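The Bottle Shift

They put it in the little room past the stairs, where Alix used to do the sorting.
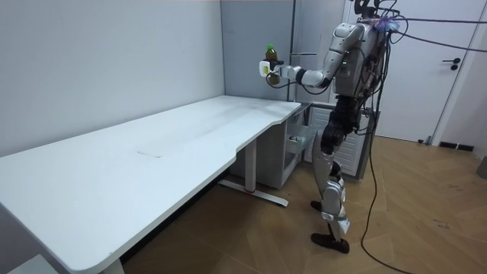 1. Before lunch

The email said we would be freed up for more interesting work. I printed it and pinned it over the kettle, and by the afternoon someone had underlined "interesting" twice.

What it did, when I went in to look, was hold a bottle over the far end of the desk. Green cap, brown stuff inside, could have been iced tea. It stood there in its silver shell with its arm out like a waiter whose table has left. I had my coat on. I waited a fair while and then went to find a sandwich.

Alix had done that job for 11 years with a radio on. She did it sitting down, mostly, and knew by the colour which ones had gone off. Now she had a tablet and a title, Flow Partner, and her work was to write down what the machine did and whether it had done it.

"Has it?" I asked.

"It's had a go," she said.

2. The man from Vollar

He came in December with a slide that said 2,000 bottles a day. He had good shoes. Ninh, who runs the loading bay and had moved 34 crates by himself that morning, asked what happened when it dropped one.

"It learns from that," said the man from Vollar.

"And who mops?"

There was a slide about mopping, or there would be. He wrote it down. He told us that no posts were at risk, and I believed he believed it. Then two people on the late shift left and their pegs stayed bare, and the rota was drawn up again with 8 names on it, in a slightly bigger font to fill the page.

3. Illow Road

I take the bus home now with Alix, because our hours match. She used to talk about her customers, the chapel and the rugby club and the woman who sent back one bottle at a time. These days it's percentages. She says she dreams about the tablet asking her to confirm.

Last night she told me she'd gone back for her gloves after everyone had left, and had stood in the doorway a minute and said goodnight to it.

"Did it say anything?"

"No," she said. "I wrote that down as well."

The bus was late getting to Illow Road. She got off at the chemist's and I stayed on to the end.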